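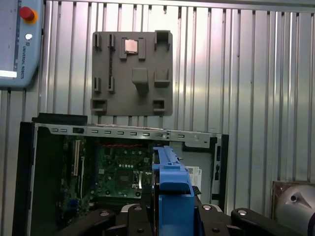 The blue caddy and the open case, at Larkham.

The case had been on its side since the start of the shift. Its cover was off. The ticket said: one drive, recover contents, return the machine to Trallel in working order. The space for the fault was blank.

I read the procedure, which was in its second revision. Step one, disconnect the supply. Step two, open the case. Step three, take out the caddy. The caddy was blue plastic and held one drive by its sides. You squeezed, you pulled, and it came away or it caught on a cable. If it caught, you put it back and moved the cable.

It came away. I noted the time in the log and carried the drive to the reader.

The reader listed 17 folders. Sixteen were named by year and held invoices from Vetwood, a timber yard that had closed before I took the job. The last was called LARKHAM. I had not expected a customer's drive to have a folder named after our building.

Procedure did not allow me to open files beyond what was needed to confirm that they could be read. One file was enough. I chose the smallest, a text file dated Apr 4, 2020. It contained a list of steps.

Disconnect the supply. Open the case. Take out the caddy. If it catches, put it back and move the cable.

The wording was ours. There was one step more than ours had, at the end: Before refitting, check the bay.

I copied the contents across. It took most of the afternoon, 200 gigabytes at the speed of an old cable. When the copy was finished I compared the totals, signed the sheet and took the drive back to the bench.

The board was green and had a black square chip near the capacitors. I shone the lamp into the bay. Flat against the metal at the back was a piece of card, folded once. It carried a part number, the name Nikolaidis, and under that, in pencil, "third time I have fixed this one".

I checked the part number against our stores. It was for a bay cable, discontinued, one left on the shelf. I fetched it and fitted it in place of the old one. Then I took a pencil, crossed out "third", wrote "fourth" above it and put the card back where it had been.

The caddy went in at the first attempt. I wrote "bay cable" in the space for the fault and asked for a new revision of the procedure, with one step added.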